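Workshop tips: getting more out of your simulation runs

I love heat-flow modelling, and after a winter of working through pipe supports and cold stores at Gethin I've filled a whole notebook with little tricks. These are the ones I go back to most!

Start coarse. My first mesh for any new part has a couple of hundred cells (225 on the last one) and it solves before the kettle boils. You'll spot a missing boundary condition straight away, and it costs you nothing to fix it at that stage.

Check your units before anything else. Conductivity tables love to mix millimetres and metres, and a wall that is a thousand times too thick still gives a lovely smooth picture.

Refine only where the temperature changes quickly. My Drurkau bracket went up to 3,731 cells in the end, nearly all of them packed round the two bolt holes, and the flat plate stayed as coarse as on day one. 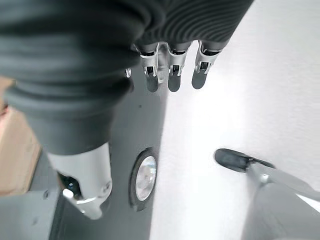

How small should the time step be?

Halve it and run again. If the peak temperature hardly moves, the larger step was fine and you can go back to it. If it jumps, keep halving until it settles.

Save your material list as a separate file. I keep mine in a folder called Corneck, with the source of every value typed next to it, and it drops into a new job in seconds. Brilliant for those days when someone wants the same part in three different steels.

Do a hand sum! One wall, one layer, steady heat, back of an envelope. Mine came out at 254 watts on the Ernunero panel and the model agreed to within 2 watts, so I went to lunch very happy.

Name your runs properly too. "final_new_2" means nothing by April, but "panel_thick_insulation_coarse" still makes sense a year later.

Last updated 14/12/2022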